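4.2 What happened to the sorting bench

I should say up front that I came to Fallness expecting to write about speed. Everybody I'd talked to before the visit wanted to know how fast the arms were, and I had a whole interview sheet built on that. It went out the window by lunch on my first Thursday, when I sat down with the people who used to do all the sorting by hand and they mostly wanted to talk about their wrists, their breaks and who gets to decide what counts as a connector.

Some background first. The Durnham line takes in mixed small parts from stripped appliances – motors, boards, harnesses, loose leads – and somebody has to split them up before they go on to testing. Until February that was three people on a bench, each with their own way of doing it. Olga Carvalho went by feel and hardly looked down. Ognjen Dimitrov laid everything out in rows first, which drove Olga up the wall (she told me this twice). Now the two-arm cell does the first split, and the same people load it, watch it and clear up after it. I interviewed 10 workers across both shifts and spent most of my time next to the cell, because that's where the arguments were.

The layout at the cell is simple, and the workers had a say in it. Parts go in the middle, bins go at the sides, and each arm looks after its own half of the table (Figure 3). 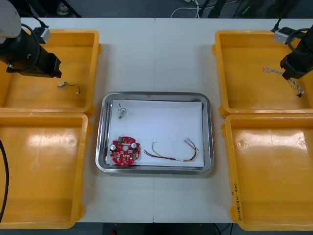

Figure 3. The two-arm sorting cell with four yellow bins and a center tray holding a small motor, a round red circuit board and a wire harness.

Wiring is where the job changed most. A motor is a nice solid lump and people were happy to hand motors over. Harnesses are floppy, they snag on each other, and they have little terminals that catch on anything. Smaranda Nedelcu, who loads the tray on the early shift, told me she now spends about 60 minutes of a shift just untangling things before they go in. That task didn't exist before! On the old bench you untangled as you sorted and never thought of it as a separate job, so it isn't in her job description and it isn't in the Manole scheduling software either. She'd like it to be in both.

I heard a version of this from nearly everyone. The repetitive reaching went down, and people were glad about it, but small bits of prep and checking crept in around the edges. Ognjen called it "housekeeping for the arms." Olga misses the talking. When you're loading a tray you're on your own for long stretches, and the old bench was, in her words, "basically a kitchen table."

Wiremu Mudgway, the shift lead, saw it differently, and I want to give his side a fair hearing in 4.3.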